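19 April 2023

Well, we survived the first week of kinder! I say we because I think I cried more than Elīna did. She marched through that gate with her hat pulled down to her eyebrows and didn't look back once, and I sat in the car for ages with her drink bottle in my lap. Yes, her drink bottle. Had to go back in and hand it over with a red face.

Her teacher is Mrs Dambrauskienė, which I have been practising in the shower so I don't mangle it. E says it perfectly, of course. On the first day she told me off in front of another mum for getting the middle bit wrong.

Her peg is next to a little boy who also loves snails, so that's friendship sorted. They have a snail hospital under the bench by the sandpit. I found one of the patients in her pocket when I was doing the washing and had to walk it down to the garden in my slippers.

Her little brother is not coping. He is 2 and he wants a bag, a hat and a lunchbox, and he wants to know why he can't sit on the mat with the big kids. I gave him my old bum bag with a mandarin in it and he wore it all day, including in the bath (well, until I got it off him). At pick-up he lay down flat in the doorway and the other parents had to step over him. So embarrassing!

Lunches are a work in progress. Sandwich comes home. Crusts come home. Cheese never comes home. I've decided not to fight about it until the holidays.

We took the 808 home one arvo because the car was in for its service, and you'd think I'd booked them a cruise. They both wanted to press the button, so we got off a stop early and walked the rest, me with two bags, two hats and a painting that was still shedding glitter. Mum rang from Skavham that night and E told her all about the bus and not one word about kinder.

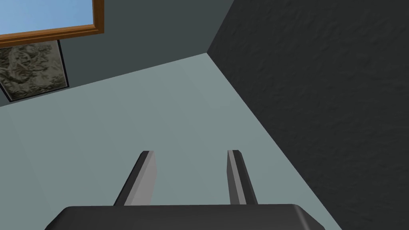 Grey on grey, a bit like the sky all week.

I've still got the enrolment form for the after-care program to fill in, and the photo permission note, and something about a sunscreen allergy that I've lost already. Must look under the fruit bowl. Also need name labels, as she has come home in somebody else's jumper two days running - a nicer one than ours, I'm sorry to say.

Both asleep now. E asked me tonight if she has to go again tomorrow, and when I said yes she said "good" and rolled over. I'm off to wash that jumper so I can give it back.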